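4.3 Does sorting at home reduce what gets washed?

A claim that recurs in the household advice literature, and increasingly in papers that ought to know better, is that people who sort their clothes and cloths before washing end up washing less. The reasoning is easy to follow. Someone who handles each item on its way to the machine will notice that a jumper worn for one evening does not need cleaning, and will put it back. The saving in water and electricity is then credited to the act of sorting. We were not persuaded by this when we began, and the Durport diaries have given us little reason to change our minds.

The diary study covered 89 households in Durport, each of which kept a laundry record for 6 weeks. After removing duplicate entries and those with no item type, 3435 entries remained. An entry is one item going into one wash. Households were asked to record whether the item had been sorted beforehand and, if so, by what rule: colour, fabric, how dirty it was, or whose it was. They were also asked to note anything they had taken out of the pile and decided not to wash. This last column is the one on which the whole argument rests, and it is the one that was filled in worst. Many diaries leave it blank from start to finish. A blank may mean that nothing was taken out. It may equally mean that the person keeping the diary had stopped bothering with that column by the first Saturday.

Earlier work has treated such blanks as zeros. The Setik survey, which is often cited in support of sorting, did so without comment, and then compared households that sorted with households that did not. The trouble is plain enough. People who sort carefully are also people who fill in forms carefully. If careful form-fillers report more items put back, and everyone else's silence is read as nothing put back, the result is settled before any washing has been done. We repeated the Setik comparison on our own data using their rule for blanks, and found the same pattern they did. When blanks were instead treated as missing, the gap between the two groups shrank to the point where we would not want to build an argument on it in either direction.

There is a second difficulty, which concerns what is meant by sorting. The questionnaire used by Setik offers a yes or no box. In the diaries the practice is far more mixed. Some households kept separate bins for light and dark items and emptied each when it was full. Others threw everything together and pulled out the whites on the landing. A fair number sorted only small things -- flannels, dusters, tea towels, napkins -- and left clothes in a single heap. Others again wrote that they sorted "when there is time", a phrase that appears in several forms and that cannot be turned into a yes or a no without doing some damage to it. We coded these households as partial sorters, while admitting that the label covers people with very little in common.

The container matters here more than the literature allows. Grube's storage hypothesis holds that an open container leads to more sorting than a closed one, as items stay in view and can be picked over. It is an attractive idea and may even be right. But the hypothesis has mostly been tested with baskets that were supplied new for the purpose, to people who knew they were in a study about baskets. In the diaries, households with open containers did report handling items more often. They also tended to have smaller containers, which fill up sooner and have to be dealt with sooner. We cannot separate the two effects with the data we have, and we doubt that the earlier tests could either.

Mixed loads raise a related problem of coding. Where pale and dark items are stored together, it is tempting to mark the household as one that does not sort. Yet storing and washing are separate steps, and the first tells us little about the second. A basket of the kind shown in Figure 6 could come before a single mixed wash, or before two separate ones, or before no wash at all.

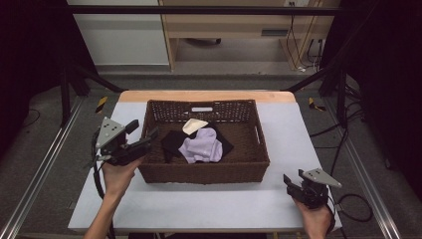 Figure 6. Lavender, black and cream cloths stored together in an open wicker basket.

Two coders working from household photographs alone disagreed most often on precisely this sort of case. Agreement improved once they were given the diary entries as well, though this is hardly a point in favour of the photographs. We have therefore left them out of the analysis and relied on the written record, with all its gaps. Readers who come across studies in which sorting has been scored from pictures of storage should ask what exactly was scored.

It has been suggested to us that the Londero trial answers these objections, as households there were assigned to sort or not to sort and did not choose for themselves. This is a real strength. The trial ran for only 2 weeks, however, and began in August, when heavy clothing is out of use and much of the weekly wash is made up of thin shirts and bedding. Items of this kind are rarely put back after one use by anyone. A trial that lasted through the colder months, with jumpers and thick trousers in the pile, would be a fairer test of the claim. It would also have to say what the households in the control group were doing. Telling people not to sort is odd advice, and the trial report gives no account of whether they followed it.

None of this shows that sorting makes no difference. In a handful of diaries the notes are full and steady across the whole period, and in these there are clear instances of an item being picked out, looked at and returned to a drawer. What we cannot say is whether the same person would have caught the same item anyway, at the bedroom chair or the bathroom floor, before it reached the pile. Several diarists record doing just that. Such items never became entries and so are lost to any count made at the machine, ours included. The next section turns to wash temperature, where the machine settings were recorded directly and the diaries are on firmer ground.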